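Imprimer | Envoyer par e-mail

Notes d'intervention : tri des textiles et étiquetage en blanchisserie collective

Diapo 1. Rappeler le périmètre : linge des résidents, site de Nurkstead, hors draps et linge plat. Période observée : février.

Diapo 2. Définir la perte : pièce sans propriétaire identifié après 7 jours. Taux exprimé pour 1000 pièces traitées. Ne pas commenter les écarts entre étages. 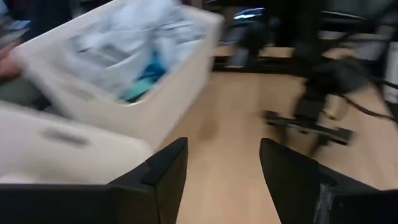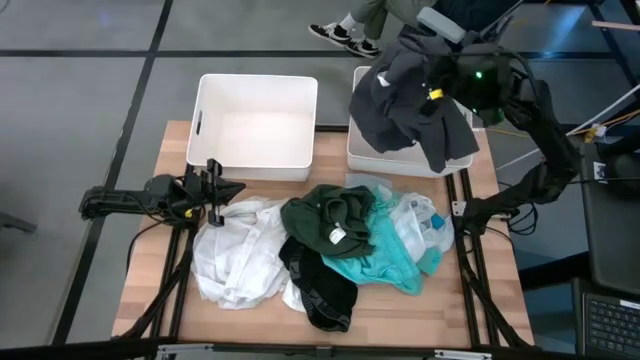

Seconde vue : deux bacs blancs au bord du plateau, linge en tas devant.

Par Nelli Laitinen, avec Ayman Helmy | 20 août

Diapo 3. Comparer 2 modes de marquage, thermocollé et tissé. Le thermocollé se décolle par les angles ; le tissé tient, mais la pose est plus longue. Renvoyer au protocole Flomeno pour les températures.

Diapo 4. Position de l'étiquette : col pour les hauts, ceinture pour les bas. Les vêtements à capuche posent problème, le col étant masqué au pliage. Proposition de Fredy Mamani : couture latérale gauche.

Diapo 5. Coût de pose : attendre les chiffres d'Akbari. Passer vite si la question n'est pas soulevée. Garder 3 minutes pour la salle.

Imprimer | Envoyer par e-mail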